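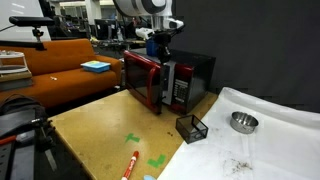
The arm at the microwave, with the gripper down beside the control panel.

The Cell That Opens a Door

At Skostix, the day with the Fistgate cell starts at the table. Before any program runs, the operator checks the green tape corners, which tell where things must go back. If one corner is lifting, it is replaced.

Next come the fingers. In October the team changed the pads after 2,848 door pulls, and since then they wipe them every 200. A tired pad does not fail at once. It slides a little on the curved handle, and the arm finishes its path with nothing in its grip. 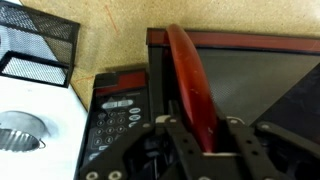 Seen from the wrist: the fingers closed around the red plastic.

The closing force was the longest work. The first setting, 40 newtons, was kept for the bowl and the cup. The door got its own value, found slowly, over more than 230 trials. Anano, the software which stores these values, asks for a note with each change, and the notes from Midtbø are still the most detailed. The last check is the screws on the fingers, by hand, with the power off.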